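# Preparing a Humanoid Demonstration for Open Day Visitors

This guide is intended for staff of the Pedano laboratory who will present the bottle-handling task at the open day on May 23, 2026. It covers the room, the presentation, and the close of each session. Requests for changes should be sent to Radoslava Procházka before the schedule is printed.

## 1. Prepare the room

1. Clear the desk of everything the task does not use.
2. Confirm that the path between the desk and the refrigerator is open.
3. Check the overhead tether and the cables before the robot is powered.
4. Place the visitor line outside the robot's reach and keep the emergency stop in the operator's hand. 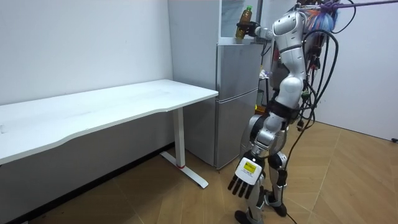 Visitors should be told at the start of each session which part of the task they are about to watch. Groups are limited to 10 people, and the presenter stands where everyone can hear. When the arm is raised with the bottle of tea held upright at the top of the refrigerator, the presenter should stop talking and let the group watch the hand. Questions about the grip may be taken once the arm has come down.

## 2. Present the task

Open with one or two sentences on the purpose of the work. Use everyday words, and say "hand" in place of "end effector." Each session is planned for 52 minutes, including questions.

- State the task before the robot moves.
- Announce each attempt aloud.
- If an attempt fails, say so plainly and begin again from the desk.

The operator decides when an attempt ends. Presenters may not ask for a further attempt after the operator has called a stop.

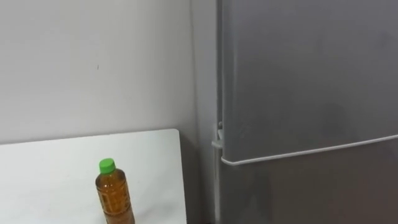 Between attempts, the presenter may invite one or two questions while the operator confirms the starting position. Questions about cost or purchase should be referred to the Oditex desk in the main hall.

## 3. Close the session

Lead the group out before the robot is powered down. Enter the number of attempts in the Manano log and note any stop called by the operator. Logs are collected at the end of the day and will be reviewed in June.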